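Repair bench notebook, August
Suitcase, white hard shell, wheels and zippers

Started at the bench at 2 with tea and the white suitcase that has been sitting by the door for ages. I promised I'd get the wheels sorted before the next trip, so here goes (and if I write it down this time I won't have to work out the order all over again on the next one).

Emptied the pockets first. One boarding pass stub, a hair tie, and a packet of Wunis mints that had gone soft. Threw out the mints, kept the hair tie.

Spent a while just turning wheels with a finger and listening. I like doing this before any tool comes out! One of them had a dry little tick when I spun it and then a dead spot, so that's the one I'm going after. Lint and hair on the axle is my bet. It usually is, on anything that gets dragged through airports. Tweezers, then a hooked pick, then compressed air, and grease only after all that, or you just make felt.

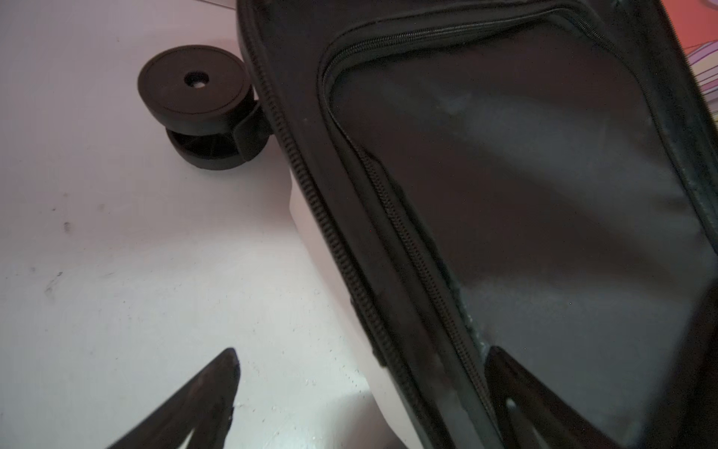

Photo: Morena Ferri / bench notebook

The shell itself is fine. Some small dark scuffs on the white and a few specks, nothing I'd call damage. White shows everything, I keep saying it, and people keep buying white. For scuffs I go in this order: damp cloth with a drop of dish soap, then a melamine sponge used very lightly, then stop. The surface is a bit glossy and I don't want to rub a dull patch into it, which I did on the old Mesico case and had to look at for years.

The zippers are both black, the long one that runs along the shell and a finer one set into the fabric panel with a rounded corner. Old toothbrush down the long one, dry, brushing away from the shell so the grit doesn't end up under the binding. Then a little wax on the teeth, run the slider back and forth, wipe. Go slowly around the curve on the fine one. I've had a slider jump there on another bag and it took me a whole evening to get it back on.

Parts: Myung has replacement spinners at 184 for the set, and that's silly money for this. Wurero has plain ones, minimum order 40, so only worth it if the rest of you want to go in together. Shout if you do. I measured nothing yet, so please don't order off this page!

Note on the grease: the tub on the shelf is the thick stuff, fine for hinges, too heavy for small wheels. Use the thin oil in the drawer, one drop, spin, wipe off the extra before it finds the lining.

Still to do: load test with 700 g bags of rice until it feels like a real packed case, then up and down the hallway. Also find out who has my small Phillips.

M.F.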